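To: suture-practice list
From: Xiomara Iwasaki
Date: November 5, 2022
Subject: Re: [suture-practice] Which pads, and how do you space your interrupteds?

Kwame Akolgo wrote:
> Hi all, I'm putting in an order for practice pads and want to hear
> from people before I commit. We've been on the flat Dradiria ones
> and my residents complain they feel like a mouse pad. Does anyone
> use the domed kind? Also, what are you telling beginners about
> spacing and tails? I keep hearing different things from different
> attendings and I'd like to give one answer. – Kwame

Hi Kwame (and hi everybody, it's been a while!),

We switched to domed pads in April and I'm a big fan. We get the Flimiditz ones now, 24 to a box, and I was skeptical at first because of the price, but the curve makes people think about the angle of the needle in a way the flat ones never did for us. The skin texture is nice too, lots of little crease lines, and you can pick one and use it to line up your bite. 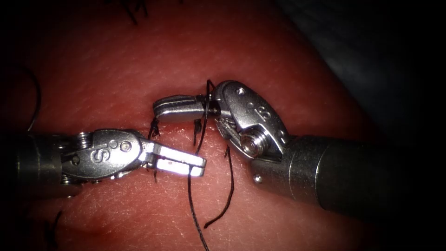 Jaws in close over the pad, with black thread ends all around.

My one gripe is the shine. Under a bright light the creases throw back little glints and you can lose a black tail against them for a second. Hortensia Godoy turns her light way down and swears by it. I tried it and just felt like I was sewing in a closet, so go with what suits your eyes.

OK, your questions, plus a couple you didn't ask:

1. Before the first stitch. Get to know the surface! I have people touch down very lightly in a few places before they go anywhere near the cut. The texture looks the same all over but the curve isn't, and the sides drop away faster than you expect.

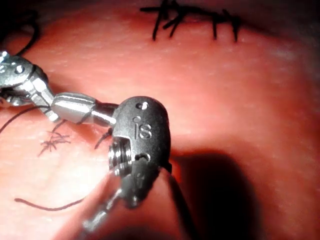

2. Spacing. Even gaps beat small gaps, at least for beginners. On a short straight cut I teach three stitches: one near the left end, one in the middle, one toward the right. If those come out even and square to the cut, then we talk about adding more. Look at how the left one leans a bit and has that big twisted knot, while the middle one is short and tidy. I'd call the middle one my target. Keep all the knots on the same side of the cut, too. And pick up your clippings – that little star of thread ends under the left stitch would drive Mal-soon Yang up the wall.
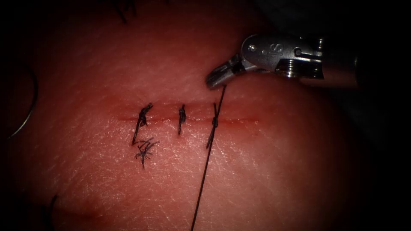

3. Tails. Leave them long enough to grab and short enough that they don't lie over the next stitch. I know that's vague. Mal-soon had a number once and we argued over it for most of a lunch, so I've gone back to vague. When you're tying, bring the strands up and away from the cut and let the loop come down by itself before you snug it. People yank, and then the edges bunch up.
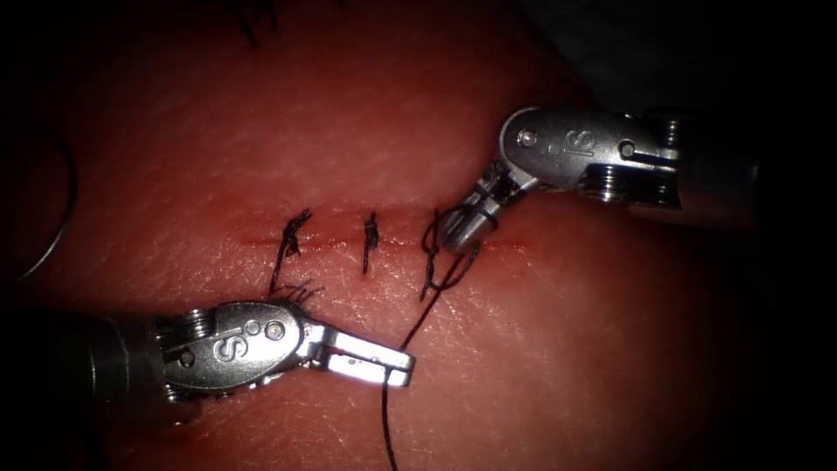

Can you reuse a pad after you take the stitches out?
We get several sessions out of each one by moving to a fresh spot, and we toss it once the old holes start steering the needle.

Eulalia Navarrete has our old handout on knots (13 pages, sorry, I wrote most of it) and she can send it to anyone who writes to her off list. It's due for a rewrite and page four still has the wrong thread size on it.

Kwame, if you do order the domed ones, ask for the firmer backing. The soft kind slides around on us and we ended up pinning it at the corners.

Xiomara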